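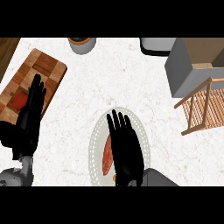 How do you look after a robot with two hands?

Meet Keltotgate! It's a kitchen robot with two black hands and two grey arms, and it lives in a workshop in Hadum. It also has a twin inside a computer. The twin has a kitchen of its own, where the worktop, the tomato and even the pot plant are drawn by the computer, so if something goes wrong nothing gets squashed!

Before the real robot moves at all, Ida Schwerdtfeger gives it a check-up. Ida is a robot technician, and she starts by switching the power off and locking the switch with a padlock. The key goes in her pocket. Then she wiggles every finger, one at a time, feeling for anything stiff or wobbly. Inside each finger is a thin cord that pulls it closed, a bit like the tendons in your own hand (bend a finger and watch the back of your hand – you can see them slide!).

Cords stretch as they get older. A stretched cord makes a lazy finger that doesn't close all the way, and a lazy finger might drop a tomato. Ida tightens it with a tiny screw near the wrist, a quarter turn at a time. After some 3,000 squeezes she takes the old cord out and threads a new one through, which takes very good eyes and lots of patience.

Next comes calibration. That's a long word for showing the robot where its own hands are. With the power back on and everyone behind the yellow line, each arm moves slowly to a metal peg on the bench and touches it. If the robot thinks the peg is in one place and it's really a little to the left, the computer works out the difference and remembers it.

Now the twin gets a turn. Joni Karppinen copies the new numbers into the computer kitchen and gives it a job, such as reaching for something on the chopping board while the other hand goes to a plate. He watches from above to check that the arms don't bump each other. In July they did bump, 2 times in one morning, and he had to change the path of the left elbow.

Try it yourself! Shut your eyes, stretch out your arms and bring the tips of your two pointing fingers together. Did they meet? Your brain is calibrated too.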